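# Divell sorting trays, shallow, teal or orange

Low-sided trays for keeping small clothing and accessories apart on a table or shelf.

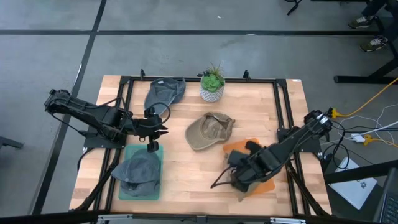 The Divell tray is rectangular with low sides, so things can be lifted in and out without tipping it. It comes in teal and orange. Most customers buy one of each and give each colour a job: blue caps in the teal, tan caps in the orange, or washed in one and unwashed in the other. A cap laid in the tray can have its brim over the side and still stay put.

## Uses

- Sorting caps, gloves and scarves by colour or size
- Returns and repairs at a shop counter
- Lost property in schools and clubs
- Keeping a hall table clear of keys and post

For caps, we suggest one layer only. Stacked caps lose their shape in the crown, and the brims catch on each other when you pull one out. If you need to store more than a tray will take, the Trornden hat rail is the better choice.

## Details

Colours: teal, orange
Pack size: 2 trays, same colour or one of each
Trade carton: 42 trays, one colour per carton
Stock code: Divell 200
Made for: Cluvow Storage

The trays sit inside each other when empty. Please don't stack them full — the sides are too low to carry the weight of another tray.

## Care

Wipe with a damp cloth and a little washing-up liquid, then dry before stacking. Do not put them in a dishwasher. Keep them away from radiators and out of strong sun, as the teal fades sooner than the orange.

## Ordering and delivery

Single packs are sent from our Sepúlveda warehouse within two working days. Trade cartons go by pallet and take longer; we will email a delivery day once the order is booked. Orders of 4000 trays or more can be made in a colour of your choice, and for these you should write to Lucía Bravo in trade sales before ordering.

Teal was out of stock from September and is now available again in both pack sizes. Back orders are being sent first, in the order they came in.

Unused trays can be returned in their wrapping. Mixed packs have to come back complete — we can't refund one colour on its own.

Page updated Monday, December 30, 2019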